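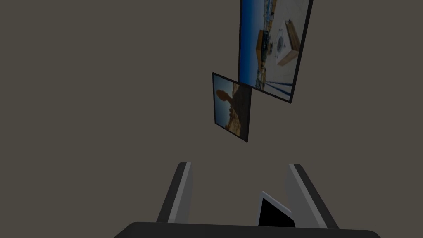
Re: [plomthorpe-homes] Hanging pictures in the 1852 cottages
14 replies · 5 shares

The old lime plaster on Kokia Lane won't hold a nail for long. For two framed pictures hung near each other, with one larger than the other, I would start with the larger. A thin dark frame is lighter than it looks, but glass adds weight.

On Saturday someone wrote:
> Our Tefera hooks pulled out again. Is it
> worth going back to a picture rail?
> The wall is almost 100 inches high.

Yes, if the rail is fixed to the studs. What I would do:

1. Find the studs and mark them in pencil.
2. Screw the rail up – Flillex sells a plain one.
3. Keep hooks, cord and spare screws in a small basket so they stay together.

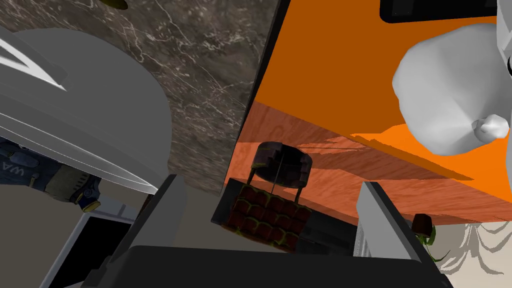
4. Hang the cords, then level each picture from the floor.

Fill the old holes with lime, not gypsum.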